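Chapter 7
Sorting, Storing and the Trouble with Rules

Most advice about household clutter is given with more confidence than it deserves. Open any of the popular guides and you will find a number. Keep 200 objects. Own 12 of anything you wear. Spend 2 minutes on each decision and move on. The numbers are easy to remember, which helps to sell the guide, but it is hard to find out where any of them came from. When we looked for the source of the two-minute rule, we found guides quoting other guides.

This chapter looks at what happens when people sort the things in a living room. The living room is a poor place to test a tidy theory, and for that reason it is a good one to begin with. Kitchens have drawers that were built for forks. Bedrooms have closets. A living room has a sofa and a low table, and whatever the people in the house have carried in and put down.

7.1 What counts as a category?

The Dilden method, which many readers will have met in magazine form, tells you to gather everything in one place and sort it by kind before putting any of it away. Toys go with toys, paper goods with paper goods, clothing with clothing. Its supporters say that the kinds are obvious. We doubt it. Is a knitted hat that came with a costume clothing, or is it a toy? Does a scrap of dotted fabric belong with the sewing, or with the thing it was once wrapped around? An adult and a child will often answer differently, and the method has no way to settle the matter except to say that somebody must decide.

The Nevthorpe survey of January 2000 is often quoted in support of sorting by kind. It asked people whether they felt better after a sorting session, and a large share said yes. It did not ask whether the things were still sorted a month later. Feeling better is worth something, but it is a weak test of a storage system, and students should be slow to accept it as one.

7.2 Where the sorting happens

Very few people sort on a bare, clear surface of the kind shown in the guides. They use the bed or the floor, or they throw a sheet over the sofa and start there. Soft surfaces have a cost. Round things roll into the dips, small things slide under large ones, and a pile that looked like three groups soon looks like one.

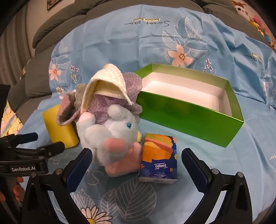
Boxes are the usual answer, and they deserve the same doubt. Putting an open box next to a pile settles very little, because the box does not say what it is for. A plush toy, a knitted hat and a package of tissues can all go into it, and in many homes they do. The room looks better at once. Whether anyone can find the tissues next week is a separate question, and we will treat it separately in 7.4.

Before reading on, write down what you think the main purpose of a storage box is. Keep your answer. You may want to change it after the section on labels.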